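Filed under: Cell Care & Checklists

Gripper cell, 300-hour check, with my comments

I do this one in April, before the heavy orders land, and again whenever the hour counter says so. Theano Karagiannis wrote the first version and I've scribbled all over it, so blame me for the chatty bits!

1. Power and lockout
Main switch off, my tag on, key in my pocket. OK. The tag string is getting ratty, and I'd like a new one before the next check.

2. Door switches
Both trip the stop. OK. The left one feels a bit mushy (it still clicks, but I had to lean on it), so I've put it down for a recheck at 646 hours.

3. Air supply
Drained the bowl, wiped it out, no hiss anywhere I could find. OK. Please close the drain finger-tight only, the last one cracked because somebody got keen with the pliers.

4. Cables on the arm
One tie missing near the elbow, replaced it. Leave enough slack for the wrist to turn all the way! Styliani likes them snug and I don't, and we've agreed to disagree.

5. Wrist bolts
All at the mark, paint lines still match up. OK.

6. Model against the real cell
I load the Kirkik simulation and drop the gripper to its low position before I let the real one anywhere near the table. Up to 30 minutes if the file's been moved again, which it had. I zoom right in on the bottom end of the finger and the low, wide bracket with its sloped sides, then compare the shapes with the drawing. Gray on gray, so take your time with the edges.

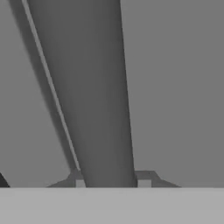
7. Finger pads
Worn on the inside, still usable. COMMENT: order a pair now. They're rated for 3000 cycles and we're well into the second half of that. Themis has the part number for the Flestetti ones, which fit better than the old kind.

8. Slow run, no part
Ten percent speed, hand on the stop button, whole program once through. OK, although it paused for a second at the drop point and I don't love that. Run it again tomorrow with Achilleas watching the screen.

Open items: door switch, pads, that pause.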